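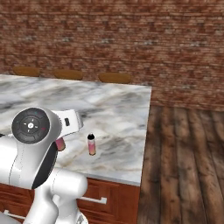 Figure 3. Simulated view of a white robot arm reaching over a marble countertop toward a small pink-and-white bottle.

Home Papers Issues Search

Reading time: 2 min

4.2 Point costs and army balance

We tested whether the point cost of a large walker model predicts its effect on the result of a tabletop battle. The game log came from the Senberg league, whose players report both army lists and the final score. After removing unfinished games, 1069 battles remained. All were played at 3000 points per side on the standard table, with the Drelik terrain layout.

For each battle we computed the share of points spent on walkers and fitted a logistic model with the winner as the outcome. Faction and first turn were included as controls. Confidence intervals were taken from 100 bootstrap samples, drawn by player to account for repeat entries.

Walker share had little effect in lists with one such model. In lists with two or more, the estimate turned negative - these armies held fewer objectives in the late turns, even when they destroyed more enemy units. The Grewal faction was the exception. Its light infantry is cheap enough to cover the table after the walkers are paid for.

The March rules update changed the cost of several ranged weapons. Games before and after the update were fitted separately, and the sign of the main effect was the same in both. We did not model painting scores, which the league adds to the final result in some events.

Comments (3)

Did you split the Fakano lists by subfaction? They play very differently.

Would like to see this repeated for smaller games.

The objective result matches what I see at my club. Is the log available for download?

Previous section Next section Back to top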